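Vorlesung 4: Messen, Ablesen, Aufschreiben
Skript zum Grundkurs Laborpraxis, Teil A

Lernziel der Woche: Sie sollen einen Messwert so notieren, dass ein fremder Mensch ihn im August noch versteht. Mit dem fremden Menschen sind Sie selbst gemeint.

4.1 Genauigkeit und Präzision
Wer fünfmal denselben falschen Wert misst, arbeitet präzise. Richtig ist der Wert deshalb noch lange nicht, auch wenn er im Protokoll sehr überzeugend aussieht. Systematische Fehler verschwinden durch Wiederholung nicht, sie bekommen nur eine schönere Standardabweichung.

4.2 Welches Gefäß wofür
Der Erlenmeyerkolben ist zum Schwenken da. Seine Teilstriche, sofern vorhanden, sind eine freundliche Orientierung. Wer damit ein Volumen »abmisst«, darf in der Besprechung erklären, wie er auf drei Nachkommastellen kommt.
Zentrifugenröhrchen tragen ebenfalls oft eine Skala. Für »ungefähr so viel« reicht sie. Für eine Stammlösung nehmen Sie den Messkolben, für kleine Volumina die Pipette.

4.3 Pipettieren
Eine Pipette mit Nennvolumen 1000 µl stellt man nicht auf 73 µl ein, auch wenn die andere gerade belegt ist. Warten ist eine anerkannte Labortechnik.
Spitze vorbenetzen, senkrecht aufnehmen, langsam loslassen. Beim Abgeben erst zum ersten Druckpunkt, dann zum zweiten. Wer beim Ansaugen schon den zweiten nimmt, hat zu viel in der Spitze und meist eine Theorie, warum das Gerät kaputt ist.

4.4 Signifikante Stellen
Der Taschenrechner gibt Ihnen zehn Stellen, weil er nicht weiß, woher die Zahlen kommen. Sie wissen es. Aus 329 mg Einwaage wird durch Division kein genauerer Wert.

Aufgabe bis zur nächsten Sitzung: Verdünnungsreihe planen, Fehlerquellen nennen, je Stufe einen Satz zur Gefäßwahl. »Menschliches Versagen« gilt nicht als Fehlerquelle. Abgabe in Raum 112, Fach Preda, auf Papier. Lose Zettel ohne Namen werden dort gesammelt und im Sommer feierlich entsorgt.
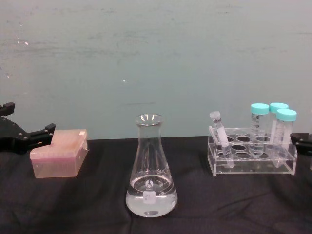 Text und Übungen: Roxana Preda
Durchsicht: Matvii Hladun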